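Nuritz 40 Reconditioned Mixing Basin

Sold by Vakulenko Catering Equipment, Cimotbridge
Stock number 481
Condition: used, cleaned and checked
Price: $685, or $433 without the stand

The Nuritz 40 is a round-bottomed basin for doughs, batters, brines and salad mixes. It holds 40 quarts to the rim. We take these in from bakeries and school kitchens, clean them, check them for cracks and leaks, and sell them on at a bit over half the price of a new one. They are plain pieces of equipment with very little to go wrong, and most of what wears on them is the surface.

Buyers ask about marks more than anything else. A basin that has been in daily use will have fine lines all over the inside, crossing each other in every direction. There can be brown or rust-colored traces along some of the lines, and small dark specks between them. We grade the basins by how deep the lines go. Grade A has light lines only. Grade B has lines you can see from across the room but can hardly feel. Grade C has lines that catch a fingernail, and we sell those for non-food use. Stock number 481 is a Grade B. 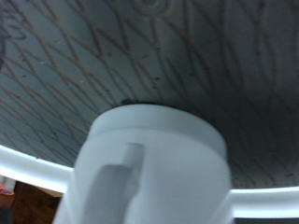 One buyer from a bakery in Prudov wrote to us that the lines on a Grade B bothered her for the first week and then she stopped noticing them. She said dough came away from the sides as well as it did in her old basin, and that the one thing she would change is the stand, which sits too low for her bench. She had packed it up with rubber feet and was happy with that.

We now keep rubber feet in stock for the same reason. They add an inch and a half and cost $9 for the set. The stand itself does not adjust.

What is included

The basin
Steel floor stand (not with the $433 option)
One flat lid, used, may show dents
Printed care sheet

Cleaning

Wash with warm water and a mild detergent. Rinse well and dry with a cloth before putting it away. Do not use steel wool or scouring powder, as these make new lines and open up the old ones. For brown traces, use a paste of baking soda and water, leave it for ten minutes, and wipe with a soft sponge. Old traces may lighten without going away completely.

Pen or marker writing can be wiped off the outside with rubbing alcohol. Wash the area again afterward. We do not use alcohol on the inside of a basin and suggest you don't either.

Do not leave salt water or brine standing overnight. Do not stack basins without a cloth between them — most of the deep lines we see come from stacking.

Fit

The basin fits the Nuritz floor stand and the older three-leg stand. It does not fit the Nuritz bench ring, which takes the smaller size. If you are not sure which stand you have, measure across the top of the ring and send us the figure before you order.

Pickup and delivery

Pickup is from the yard in Cimotbridge, weekday mornings from 8 a.m. Please bring a blanket or some cardboard for the load. We deliver to Prudov and the towns between for a flat $35. Longer trips are quoted one at a time.

Returns

Used basins can be returned within 14 days if they leak or do not fit a stand we said they would fit. Surface marks within the stated grade are not a reason for return. The next lot of Grade A basins is due in February, and we can hold one with a deposit.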